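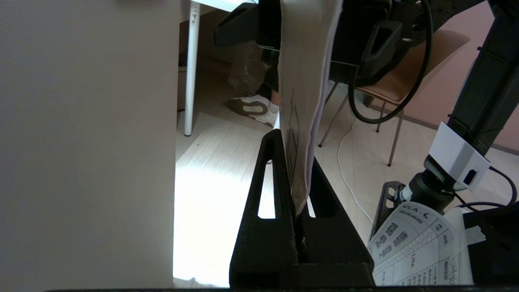
Speaker notes – "Can it do the chores yet?"
Codby, Feb 4, 2025. Keep it moving, Annapurna has the slot straight after.

Open with the question. Hands up who'd let a machine sort their kitchen drawer. Now hands up who'd let it do so while they were out. (Wait. Let them laugh.)

My answer, give it early – some of it, slowly, with a person near by. Then spend the rest of the talk on why.

Start with paper and card. Dull stuff, everybody has piles of it. Shop floor at Fakhoury: flatten the packing, put it in the right pile, keep the delivery notes out. A new starter picks it up in a morning. For a machine it's a horrible job. Paper bends when you grip it. Creased sheet is a different shape every time. Two layers look like one from the front. Grip too soft and it slides, too hard and you've made a new crease.

Compare with a mug. Mug stays a mug. Say this slowly, people do get it. 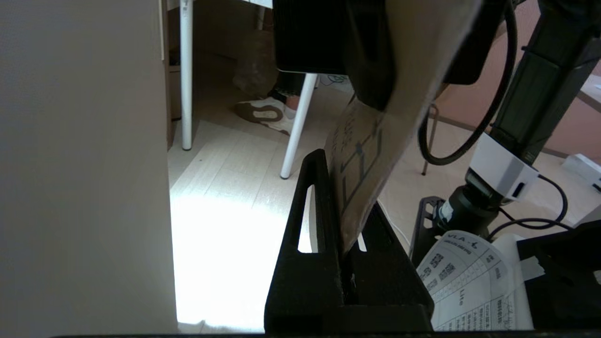
Card is kinder than paper becuase it holds its shape, so you can plan where the far end will be. Still awkward at an angle though. Two stiff fingers, flat thin thing, very little to hold on to. We do it with a thumb that can roll and skin that feels the slip. Ask them to pick up a beer mat off the table without using the edge.

Zinholm trial, quick version. 1000 tries at moving one flat item from a pile to a box, 136 needed a hand from a person. Sounds good until you picture yourself as the person. Tala Abu Hammour ran the log and her point is the one to quote: the failures bunch up. Fine all morning, then the same bag beats it 8 times running.

Don't get drawn on the Zorner numbers, they're not out til April.

Homes. Worse than shops. Cables on the floor, chairs moved, sun coming in low, feet in the way. None of it is labelled and none of it stays put. Dishwasher loading – maybe. Folding – getting there, slow. "Tidy this room" – no, and the hard bit there is knowing what's rubbish. A scrap with a drawing on it, bin or keep? I can't always tell in my own house.

Costs, 2 mins max. Skip if late.

Questions I'll get: jobs (be straight, some sorting work will go), safety, when can I buy one. For the last – ask me what chore and I'll give you a diffrent year for each.

Thank Annapurna Marar for the loan of the clicker. Hand over.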